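Sealcoating bid for 2 building complex - too high?

gravelpatch
Posted March 13, 2020
Got a bid from Ramico for the parking lot. 70 stalls, crack fill plus 2 coats, restripe. They want a deposit now and wont start till September. Zunness came in lower but only one coat. Anybody used either?

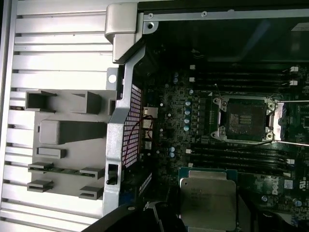

Inside of a Dell workstation, top view

duplexdan
Skip Zunness. Did our lot at Pirka Court, striping was gone after one winter. Tenants parking wherever.

stairwell9
Disagree. Used them for five years, no complaints. Depends what you put down before - if the cracks arent filled right nothing holds. Did they even quote crack fill??
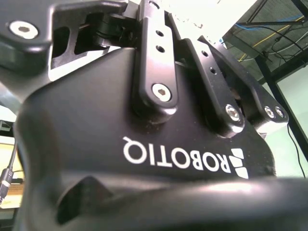

Re: Sealcoating bid for 2 building complex

gravelpatch
Crack fill is extra, $1043. Didnt see that till page two. So not really lower.

duplexdan
There you go. And get the closure dates in writing. Half the lot at a time or you'll have people on the street and calls all night.

stairwell9
One coat is fine on a newer lot, I'll stand by that. How old is the asphalt? Any oil spots - those need primer, ask both of them.

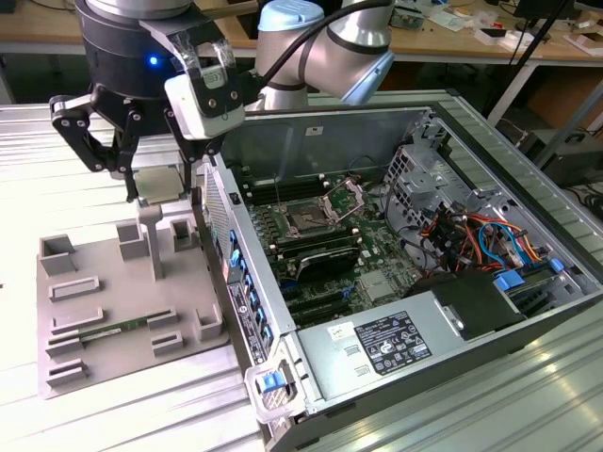 Re: Re: Sealcoating bid for 2 building complex

gravelpatch
No idea on age, previous owner left zero paperwork. Plenty of oil spots by the dumpsters. Getting a third bid from Yu Paving, will post the number when I have teh thing.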